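문의 번호 164
제목: 공유 폴더에 올린 사진과 문서가 일부 PC에서만 예전 버전으로 보임
등록: 2018년 7월
접수자: Imke Vogler
담당: Arūnas Vasiliauskas
대상: Wustholm 사무실 파일 서버, Clundden 지점 PC
우선순위: 보통
상태: 관찰 중

증상
Clundden 지점에서 공유 폴더의 파일을 열면 며칠 전 내용이 나온다. Wustholm 쪽에서 같은 파일을 열면 최신 내용이다. 파일 이름과 경로는 양쪽이 똑같고, 탐색기에 표시되는 수정 시간만 다르다. 새로 만든 파일은 양쪽에서 바로 보인다. 덮어쓴 파일에서만 문제가 생긴다.

환경
지점 PC는 모두 Windows 10이고 오프라인 파일 기능이 켜져 있다. 지점과 본사 사이는 VPN으로 연결되어 있다. 네트워크 드라이브는 로그인 스크립트로 P: 에 연결한다.

진행 기록

1차 확인 (Arūnas Vasiliauskas)
서버에서 파일 권한을 확인했다. 이상 없음. 바이러스 백신의 실시간 검사를 지점 PC 한 대에서 잠시 끄고 다시 열어 보았으나 결과는 같았다. 백신은 다시 켜 두었다.

2차 확인
지점 PC에서 드라이브 문자를 쓰지 않고 서버 IP 주소로 직접 접속했다. 이때는 최신 파일이 열렸다. P: 로 들어가면 다시 예전 파일이 나왔다. 서버 쪽 문제는 아닌 것으로 보고 클라이언트 캐시를 의심하기 시작했다.

3차 확인
제어판의 동기화 센터를 열었더니 충돌 항목이 40개 쌓여 있었다. 충돌이 해결되지 않은 파일은 로컬 사본이 계속 열린다. 사용자에게 물어보니 알림 풍선이 떴지만 매번 닫았다고 한다. 충돌 항목을 하나씩 열어 서버 버전을 유지하도록 선택했다. 항목 수는 0이 되었는데, PC를 다시 시작하고 나니 3개가 다시 생겼다.

4차 확인
남은 항목은 모두 Prakham 하위 폴더에 있었다. 이 폴더만 예전에 "항상 오프라인으로 사용"으로 지정된 상태였다. 지정을 해제하고 캐시를 초기화하기로 했다. 초기화하면 동기화되지 않은 로컬 변경분이 사라지므로, 먼저 사용자 문서를 외장 디스크로 복사했다.

적용한 조치
1. 관리자 권한으로 명령 프롬프트를 실행했다.
2. 아래 명령을 입력했다.
reg add "HKLM\System\CurrentControlSet\Services\CSC\Parameters" /v FormatDatabase /t REG_DWORD /d 1 /f
3. PC를 다시 시작했다.
4. P: 드라이브를 다시 연결하고 Prakham 폴더의 오프라인 지정이 풀렸는지 확인했다.
5. Wustholm에서 시험용 텍스트 파일을 덮어쓰고 지점에서 열어 보았다. 최신 내용이 나왔다.

추가 시험
텍스트 파일만으로는 부족하다고 보아 용량이 큰 파일도 덮어써 보았다. 100MB짜리 압축 파일과 Prakham 폴더에 있던 JPG 한 장을 썼다. JPG는 같은 이름의 다른 사진으로 바꿔 넣었고, 지점 PC에서 바뀐 사진이 열렸다. 미리 보기 그림은 예전 것이 남아 있어서 디스크 정리에서 미리 보기 항목을 삭제했다.
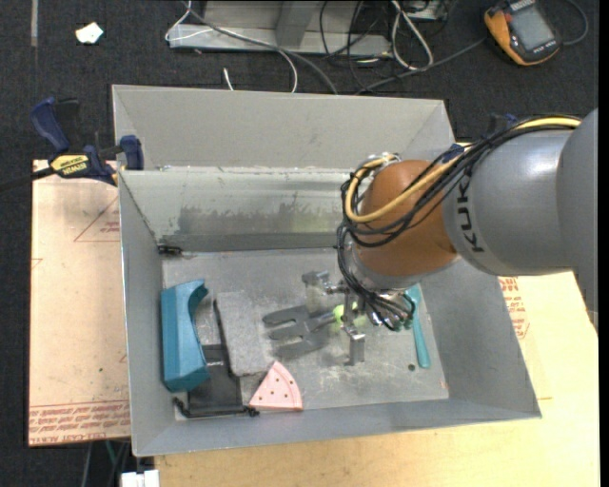 Omolara Adebisi: 제 PC도 같은 증상이라 위 순서대로 해 보았습니다. 명령은 오류 없이 끝났는데 다시 시작한 뒤에도 동기화 센터에 충돌이 남아 있습니다. 그리고 노트북은 외근 때 오프라인 파일이 꼭 필요합니다. 기능을 완전히 끄지 않고 쓸 방법이 있는지 알려 주세요.

Arūnas Vasiliauskas: 레지스트리 값을 넣은 다음 '종료' 후 전원을 켜셨다면 빠른 시작 때문에 초기화가 실행되지 않았을 수 있습니다. 미동기화 문서를 먼저 다른 곳에 복사해 두고, 명령을 다시 넣은 뒤 시작 메뉴에서 '다시 시작'을 선택해 주세요. 노트북은 오프라인 파일을 켜 두되 외근에 필요한 폴더만 지정하면 됩니다. 상위 폴더 전체를 지정하지는 마세요.

Omolara Adebisi: 다시 시작으로 하니 충돌 목록이 비었습니다. 외근용 폴더 하나만 지정해 두었습니다.

남은 작업
지점의 나머지 PC에서 동기화 센터 충돌 여부 확인. 로그인 스크립트에서 Prakham 폴더를 오프라인으로 지정하는 줄이 있는지 확인. 같은 증상이 다시 나오면 이 문의에 이어서 기록할 것.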